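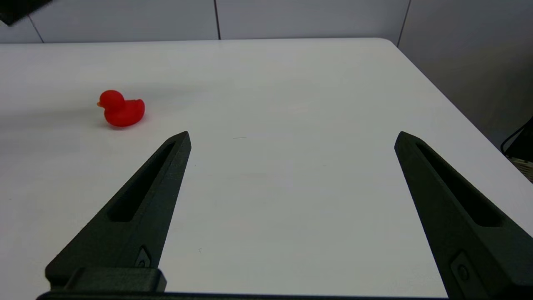
Red duck, white table: what do I do about the scratch?

Irkby Home Forum > Surfaces and Finishes

caldeira_kid
22/12/2025
Bought this table secondhand in September for 41 dollars. Smooth white top, rounded corners, no history given. There's a thin gray scratch on it that I can only see when the light is right, and now I see it all day long. The duck is there for moral support. What takes a scratch like that out?

mopsandhobbs
Toothpaste. Plain white kind, soft cloth, small circles. Wipe it off before it dries or you'll have a minty table and a scratch.

Provier2144
Please don't put toothpaste on it. It's an abrasive. You'll trade one thin line for a dull patch the size of a saucer, and then you'll be back here asking about the dull patch. First find out if it's a scratch at all. Half of these are scuffs where something left a mark on TOP of the surface. Damp cloth, drop of dish soap, then an eraser sponge if you must.

mopsandhobbs
An eraser sponge is also an abrasive, but go on.

Provier2144
A finer one. I did say "if you must."

tubgrout
Can we talk about the duck? I have four and they're all yellow. Red looks like it has opinions. Is it rubber all the way through or one of the hollow squeakers?

caldeira_kid
Rubber, glossy, does not squeak. I got it at the Waltholm flea market and the man selling it didn't seem sorry to see it go.

Provier2144
Keep it off the table in the meantime. Soft rubber and plastic toys can stain a white finish if they sit in one spot for months, and a pink ring is a lot harder to shift than a scratch.

tubgrout
Mine have sat on a white shelf for years. No rings.

Provier2144
Yours are yellow. Would you notice?

tubgrout
...I'm going to go look at the shelf.

caldeira_kid
Tried the dish soap. No change that I can see, so I guess it's a real scratch. Leaning toward leaving it alone — the duck can stand on it. On a coaster, fine.

mopsandhobbs
Toothpaste.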